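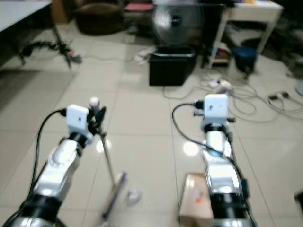 Turn the warnings into errors, and do it this month

Every codebase I have been paid to work on had a number that everybody knew and no one looked at. In the one I work on now, it was 168. That was how many warnings the compiler printed on a clean build, and it had been close to that for so long that new hires were told to expect it. If you saw 168, your build was fine. If you saw a different number, you were supposed to go and find out why.

I don't think anyone ever did. I certainly didn't.

My position is simple. A warning that stays in the output for more than a week should either become an error or be switched off. Leaving it as a warning is the worst of the available choices, and it is the one nearly every team picks.

The usual argument against this is that warnings are advice. The compiler can't be sure, so it tells you and lets you decide. That is fair the first time you read one. But the decision isn't recorded anywhere. You look at "variable may be null here," you think it through, you conclude that it can't be null, and you move on. The next person to open the file gets the same message and has to think it through again, or more likely doesn't. A suppression with a comment next to it at least says that somebody looked.

We had this out on the Pernus team last December. Pernus is our billing service, and it is the oldest thing we own. Mimoza Stojanovska wanted to set the flag that treats all warnings as errors and fix whatever broke. I thought it would take a month and annoy everyone. We agreed to try it on one module first, the one that reads the import files from Dorklow, because it was small and had only 20 of the warnings.

Of those 20, 11 were noise. Unused parameters on methods that had to match an interface, an obsolete call with no replacement yet, that kind of thing. We suppressed them one at a time, with a reason on each line. Eight were sloppy code that worked. The last one was a comparison between a signed and an unsigned value, and it meant that a refund larger than the original charge was treated as a very large positive number. It had been in the build output the whole time. I had scrolled past it myself, probably several hundred times.

One bug in 20 warnings is not a great rate, and I won't pretend the rest of the service paid off as well. Most of it was dull. What changed more was the reviews. Before, a pull request could add two warnings and no reviewer would see them, because nobody compares 168 with 170. Now the build fails and the author deals with it before anyone else is asked to read the code.

There are real costs. Upgrading the compiler is more painful, because each release brings new checks and your build breaks on code you didn't touch. We handle this by pinning the compiler version and doing the upgrade as its own piece of work. Local builds are also irritating if you are halfway through something and just want to run it — we leave the flag off on developer machines and turn it on in the build server. Some people think that is cheating. I think it's fine.

I would not do it the way Plikiment does, where the linter has every rule enabled and the style rules fail the build too. I spent 10 minutes there once trying to get a one-line fix merged because of the order of my imports. Formatting belongs to a formatter that runs on save.

The Lazarević module is the only part of Pernus we haven't converted. It is generated code, and the generator is older than the flag.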